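Home Explore Notifications Messages Lists Profile

Alina Sârbu
Thread

Last updated 2022-12-27

Some people asked how I learned to do the household budget after I moved to Brumthorpe. I promised a thread, so I will try. It is long, please take tea. 1/

First, I am not an accountant. I am a translator and my income changes every month. One month is good, the next month I look at the wall and wait for emails. All the normal advice begins with "take your salary", and I didn't have a salary. 2/

14 replies 221 likes

In my first year here I kept no records. I looked at the bank balance in the morning and decided if I was rich or poor. In October this ended badly, when the yearly house insurance and the car repair came in the same week. 3/

I had 98 dollars left until the next client paid. Nothing terrible happened, I ate a lot of lentils. But I slept badly and I was ashamed to tell my mother on the phone. 4/

My colleague Moataz Ait Brahim is also freelance, and he has been doing it much longer than me. He sent me his spreadsheet with all the numbers removed. It had only four lines: fixed, food, yearly, and "me". 5/

I thought it was too simple. I made my own with 31 categories, with colors. I used it for nine days. Then I went back to the one from Moataz and I have not touched the colors again. 6/

So, the four lines.

Fixed is rent, internet, phone, electricity. I pay these on the second day of the month and then I don't think about them. If the price goes up, I write the new one and the date beside it. 7/

Food is food and also soap, bin bags, light bulbs. Everything from the supermarket goes here. I tried to separate the soap from the food and it made me crazy at the checkout. 8/

Yearly is the line that changed my life a little. I wrote down every bill that comes once a year: insurance, car inspection, dentist, professional membership, the flight home. I added them and divided by 12. This amount goes to a second account each month. 9/

For me it is 200 dollars per month. The first time I moved it I felt sick, it looked like money I was throwing away. When the insurance letter arrived the next time, I paid it the same evening and went to watch a film. 10/

6 replies 98 likes

"Me" is what remains. Books, coffee with friends, a haircut, the bad shoes I bought in the sale. No explanation is needed for this line. Moataz was very strict about this. 11/

Now the question I received the most: what to do when the income is not regular? I pay myself. All client money goes to one account, and on the first of the month I send the same sum to my daily account. In good months some of it stays there. In weak months I use it. 12/

It took me seven months to have enough in this account that a weak month did not touch it. I want to say this number clearly, because I read many posts where a person fixes everything in a weekend and I felt stupid. 13/

Things I did wrong, so you can skip them: I canceled the gym and then paid for single visits, more expensive. I bought a very big bag of rice and it got insects. I forgot that in December everybody has a birthday. 14/

Also I didn't include furniture anywhere. When you rent an empty apartment this is a big mistake. I slept with my clothes in two suitcases for the whole winter – it is possible, I don't recommend it. 15/

Now I have a small line inside "yearly" called "house". Each month it gets a bit, and I wait until it has 500 before I choose anything. Waiting is useful. Half of the things on my list I don't want anymore after two months. 16/

What stays on the list after two months is usually something boring, with drawers. 17/

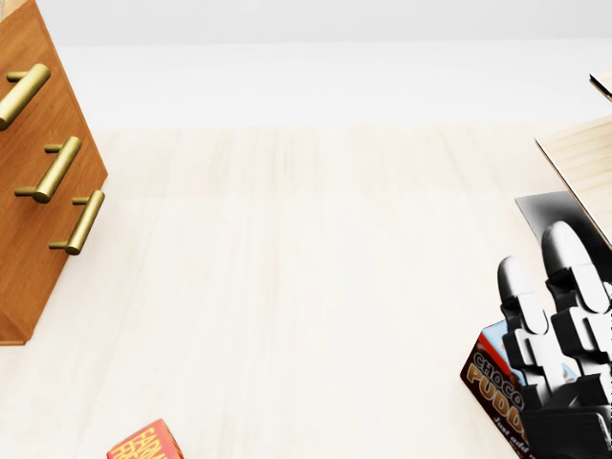 I also learned to write the full price next to the thing, with delivery and with tax. A shop here called Pavetti shows one price in the window and another at the till, and for a long time I budgeted with the window. 18/

3 replies 57 likes

For people who live with a partner: I can't help much, I live alone. My friend Roy and his wife have one shared account for fixed and food, and each of them keeps a separate "me". They still argue, but he says now it is only about the heating. 19/

Apps: I tried two and deleted both. They asked me every evening what I had bought and I began to lie to them. I use a plain spreadsheet and I open it on Sunday with my breakfast, ten minutes, then I close it. 20/

If you want to begin in January, please begin only with the yearly line. Take your bank statements from the last 12 months and look for the bills that surprised you. Write them on paper. You can do the other three lines in February. 21/

I will put the empty spreadsheet in a reply when I have translated it, now half of it is in Romanian. Moataz gave his permission and says hello. 22/

9 replies 40 shares 200 likes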